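Tevov Bagging Cell, Model 717
Two-finger arm with wrist camera, for packing mixed items into paper shopping bags at a counter or bench

Overview
The 717 takes over the repeated reach-and-place part of order packing. The operator opens the bag, sets out the order and closes the bag at the end. At the Latska shop, one person now runs two packing tables and spends the freed time on order checks and customer pickup.

Specifications
Fingers: two, black, ridged inner faces
Rated load: 1000 g
Items per order: up to 14
Changeover between bag sizes: 30 seconds
Controller: Wikik, supplied with cell

Staffing notes
Bakery goods and soft items need a lower grip setting, selected by the operator. Plan one training shift per person. Stop button must stay within reach of the seated position. Lifting of full bags remains a manual task.

Sold and serviced by Karagiannis. Page revised 18 October 2019.

Wrist camera view, mixed order with paper bag and pastry
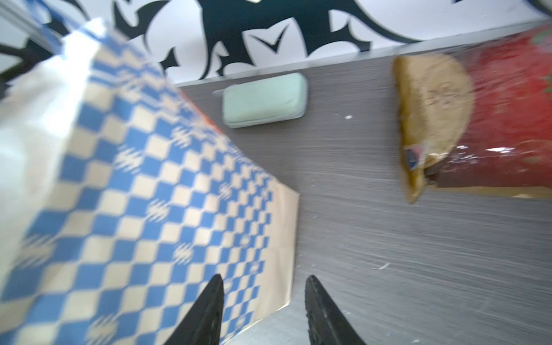
Wikik support replied that the grip setting is saved per operator login, so a shift change means selecting it again.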